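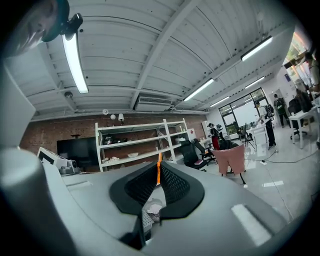

Section 4. Recording Demonstrations with the Hand-Held Gripper

4.1 Purpose

This section sets out the procedure for recording demonstrations with the Nullmont hand-held gripper. Recordings made under this procedure are used to train the Amoah manipulation policy. Operators must have completed Section 3 (Charging and Calibration) before they begin.

A complete task set consists of 176 accepted episodes. Episodes rejected during review do not count toward this number and must be recorded again.

4.2 Preparing the Station

1. Clear the work surface of all items that are not on the task card.

2. Inspect the inner surfaces of the gripper. Remove scraps of plastic, tape or packaging from the jaws and from the area beneath them.

3. Wipe the camera lens with the dry cloth supplied. Do not use alcohol on the lens.

4. Turn on the ceiling lights at least ten minutes before the first episode. Where the station is near a window, record the position of the blinds in the session log.

5. Route all cables away from the operator's path.

CAUTION: Cables that cross a walkway must be covered before recording begins. An operator watching the gripper will not be watching the floor.

4.3 Starting a Session

1. Press and hold the power button until the status light is steady.

2. Enter the operator code, the station code and the task number on the recording unit.

3. Hold the gripper still, jaws open, for five seconds. The unit uses this interval to set its starting position.

4. Open and close the jaws fully, twice. Confirm that the width reading returns to the same value each time. If it does not, repeat the jaw calibration in Section 3.4.

Note: The free space on the recording unit must be at least 59 GB at the start of a session. Transfer earlier sessions to the Porkcombe server if there is less.

4.4 Recording an Episode

1. Place the objects as shown on the task card.

2. Press the trigger button once. A single tone confirms that recording has started.

3. Carry out the task at a calm, even pace. Use only the gripper to touch the objects.

4. Return the gripper to the rest position and press the trigger button again. Two tones confirm that the episode has been saved.

5. Change the starting position of the objects before the next episode – small changes are sufficient.

If an object is dropped, continue and recover it with the gripper where this can be done safely. Mark the episode "R" (recovery) in the log. Recovery episodes are accepted.

Other staff may remain in the room during recording, but no one should reach across the work surface. An episode interrupted in this way must be marked "X".

4.5 Episode Length

An episode may contain no more than 3000 camera images. The unit stops recording at this limit and sounds a long tone. Episodes stopped by the unit are rejected automatically. Most tasks require about 1000.

4.6 Ending a Session

1. Select Close Session and wait for the file check to finish.

2. Switch off the gripper and return it to its charging stand.

3. Sign the session log and leave it at the station.

CAUTION: Do not disconnect the recording unit during the file check. The whole session may be lost.

Questions on task cards should be sent to Kwaku Kwofie. Damaged equipment should be reported to Hamish Bolger, Uteck Equipment Support, before the next session at that station.

Section last revised 21 Jun 2020.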